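Mettre la table : chaque chose a sa place

Le petit coin des curieux — pour les enfants de 6 à 9 ans
6 février 2020

Tu as sûrement déjà mis la table chez toi. On prend une assiette, on prend une tasse, on les pose, et voilà. Mais pourquoi l'assiette est-elle plate ? Pourquoi la tasse a-t-elle une anse ? Et pourquoi faut-il laisser de l'espace entre les objets ? Nous allons regarder tout cela de près, avec une assiette violette et une tasse bleu-vert.
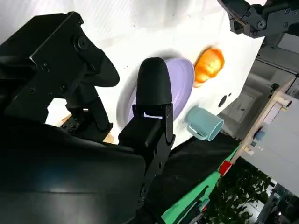
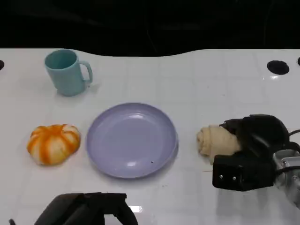 Une assiette violette et une tasse sur une table blanche.

L'assiette

Passe ton doigt sur le bord d'une assiette. Tu sens que ça monte un peu ? Cette partie s'appelle le rebord. Il arrête la sauce et les petits pois, qui aiment beaucoup rouler. Sans lui, ton repas finirait sur la table, et peut-être sur tes genoux.

Une assiette creuse a un rebord plus haut. Elle est faite pour la soupe. Une assiette plate est plus pratique pour couper les aliments, car le couteau ne touche pas les côtés.

La tasse

Une tasse est comme un petit tube fermé en bas. Le fond plat l'aide à tenir debout. Si on la couche sur le côté, tout ce qu'il y a dedans s'en va ! Une tasse vide peut rouler un peu, mais l'anse la bloque assez vite.

L'anse, c'est la poignée. Elle sert à tenir la tasse quand le chocolat est très chaud. La chaleur du chocolat passe dans la paroi de la tasse, mais elle arrive moins vite dans l'anse. Tes doigts sont donc tranquilles.

Où poser les choses ?

L'assiette va devant la personne, à une petite distance du bord de la table. La tasse va plus loin, derrière l'assiette. Beaucoup de gens la mettent à droite, mais si tu es gaucher, tu peux la mettre à gauche. On peut tourner l'anse vers la main qui va la prendre.

La serviette peut être pliée en carré, en triangle, ou bien roulée. Pour la rouler, pose-la bien à plat, commence par un côté et avance doucement, sans trop serrer. Quand on regarde le bout du rouleau, on voit une spirale, comme la coquille d'un escargot.

Et pour décorer, on choisit un objet bas. Un petit légume d'automne convient très bien : une courge, par exemple, ou une citrouille miniature. Avec un grand bouquet au milieu, on ne voit plus les personnes en face — c'est dommage pour parler.

À toi de jouer

Il te faut 2 assiettes, 2 tasses en plastique et une serviette en tissu pour chaque personne. Mets la table pour toi et pour quelqu'un de ta famille. Ensuite, assieds-toi à ta place et tends le bras. Est-ce que tu attrapes ta tasse sans toucher l'assiette ? Si ta manche passe dans l'assiette, déplace un peu la tasse et essaie encore.

Les mots à retenir

Le rebord : la partie qui monte tout autour de l'assiette.
L'anse : la poignée de la tasse.
La paroi : le « mur » de la tasse, qui entoure la boisson.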